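FOR IMMEDIATE RELEASE

Valtley finds little to back the "90-second table"

Household test group says claims for the Plimatis clearing method need better evidence

TSIKATA, 2024-08-17 — Valtley has published its review of the Plimatis method, a paid course in clearing tables and work surfaces that has been sold by Skakance since May. Course material promises that any shared table can be cleared in 90 seconds and will stay clear for the rest of the day. Valtley was unable to confirm either half of that promise.

The course teaches one habit above the others: move everything to the edges first, sort it there, and leave the middle of the table open. Buyers are told that an open middle "discourages new clutter." Valtley asked Skakance for the testing behind this sentence and received a brochure.

Clear items deserve a mention of their own, and the course gives them none. Glasses, small jars and plastic bottles are easy to miss on a plain surface, especially near the edge, where the method tells people to put things. A matte brown top helps a little when the light catches the item. It does nothing for a person clearing in a hurry.

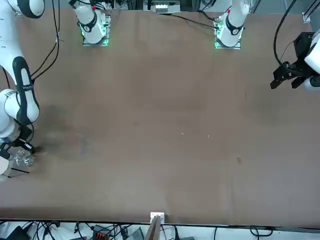
What the review looked at

Valtley followed 34 households that had bought the course and asked them to keep a simple log of one table each. Of these, 61 percent said the table looked better in the first week. That is a fair result, and Valtley reports it as such. It is also what people tend to say in the first week of anything they have paid for.

The logs were less kind on time. A common entry for an ordinary kitchen or craft table was 10 minutes, most of it spent deciding where things should go once they had reached the edge. The Plimatis timer stops when the middle is open. Valtley sees no reason to stop it there, with the sorting still to be done.

The review also asks what "clear" means. A brown surface with nothing in the center can still have wrinkles at the front and a gray smudge off to one side. Under the course rules, it passes. Anyone about to roll out dough or cut fabric on it might want a second look.
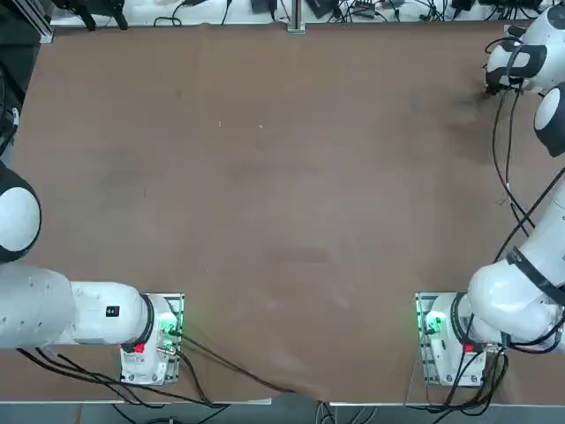
Skakance said in a written response that the course is about clearing and was never sold as a cleaning program, that marks on a surface are a matter for the customer, and that the 90-second figure refers to "a typical table in typical use." It did not say what a typical table holds. It added that a revised workbook is being prepared and that existing buyers will be able to download it without charge.

Valtley welcomes the workbook and will read it when it appears. Until then the review advises against paying for the full course. The free sample chapter contains the edge-first idea, and the remaining chapters mostly repeat it with different tables.

Plastic is the other weak spot. The course has a single "soft and clear" pile for bottles, sheets and wrap, to be dealt with last. Several households wrote that the pile was still there the next morning. Valtley suggests dealing with bottles one at a time, and keeping them apart from loose sheets, which can make a small item behind or under them harder to sort. 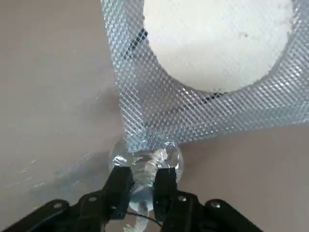

Crumpled clear bottle, with gridded plastic sheeting and a round white disk.

The full review, including the log form and the letters exchanged with Skakance, is available on request from the Valtley office in Tsikata. Valtley bought its copies of the course at the listed price and accepted no payment from the seller.

Households that have used the Plimatis method for longer than the review period are invited to send in their logs, good or bad.

Press contact: Valtley, Tsikata office

###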